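Dallura 地域サッカーリーグ試合記録データセット

概要

Dallura 地域リーグの公式戦1482試合について、日程、対戦カード、得点、警告、交代をまとめたデータです。1部と2部の2ディビジョンを対象とし、5シーズン分を収録しています。紙の試合報告書を Turcotte 形式の CSV に書き起こし、表記を統一しました。練習試合と、途中で中止になり再試合も行われなかった試合は入っていません。

最終更新:2024年11月4日

ファイル構成

matches.csv 1試合1行。試合ID、シーズン、節、会場、ホーム、アウェイ、前半得点、最終得点。
events.csv 得点、警告、退場、交代。1件1行で、試合IDで matches.csv と結合します。
teams.csv チームIDと正式名称、略称、所属ディビジョン。
venues.csv 会場IDと名称、芝の種別。

文字コードは UTF-8、改行は LF、区切りはカンマです。空欄は「記録なし」を意味し、0とは区別しています。読み込み時に空欄を0で埋めると、前半得点の集計が狂うので注意してください。

時刻の扱い

events.csv の minute 列は、キックオフからの経過分を切り上げた整数です。アディショナルタイムは stoppage 列に分けて入れてあります。前半45分+2分の得点は minute が45、stoppage が2になります。報告書に「後半5分」と書かれているものは、minute を50に直しました。

最初のシーズンでは、交代の時刻を書いていない報告書が最大180試合分あります。該当する行は minute を空欄にし、順番だけを seq 列に残しました。

チーム名の統一

Drakent FC は昇格の際に登録名を変えています。teams.csv では同じIDにまとめ、旧名は alias 列に置きました。Dokent については、トップチームとBチームが別の登録なのでIDも別です。略称だけで結合すると両者が混ざります。

読み込みから集計まで

1. teams.csv と matches.csv をチームIDで結合する。
2. status 列が「確定」の行だけを残す。
3. シーズンごとに勝点を計算する。勝ち3、引き分け1、負け0。
4. 没収試合は forfeit 列が1。得点は規定のスコアで入っており、events.csv に得点の行はない。

順位は勝点、得失点差、総得点、当該チーム間の成績の順で決めます。最後の項目は付属スクリプト standings.py では計算していないため、同点が残った場合は手作業で確認してください。

既知の問題

・オウンゴールの選手番号が、得点を得た側の番号になっている行がある。type 列が「OG」の行では番号を使わないこと。
・会場変更の届けが出た試合で、変更前の会場IDが残っているものがある。
・2枚目の警告による退場は、警告1行と退場1行の計2行で記録している。警告数を数えるときは reason 列を確認する。
・第1節の一部で、キックオフ時刻が予定時刻のままになっている。 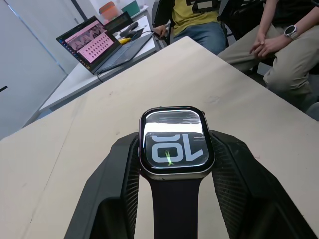
延長戦の得点は最終得点に含まれますか。
延長戦のある試合では、最終得点に延長の得点を含めています。90分終了時の得点が必要な場合は、events.csv の period 列が「1H」と「2H」の得点だけを数えてください。PK戦の結果は pk_home と pk_away に別に入っており、最終得点には加えていません。

個人情報

選手名は収録していません。背番号とチームIDのみです。審判についても氏名を除き、シーズン内で通用する番号に置き換えました。番号はシーズンが変わると振り直されるため、年度をまたいだ追跡には使えません。

利用条件

集計、研究、記事作成に利用できます。再配布するときは、この README を同梱し、データセット名と更新日を書いてください。値を修正した場合は、修正した列名も書き添えてください。

誤りの報告

試合ID、列名、正しいと思われる値の3つを書いて、配布ページの報告欄に送ってください。報告書の原本と照合したうえで、次の版に反映します。次の版では venues.csv に収容人数の列を追加する予定です。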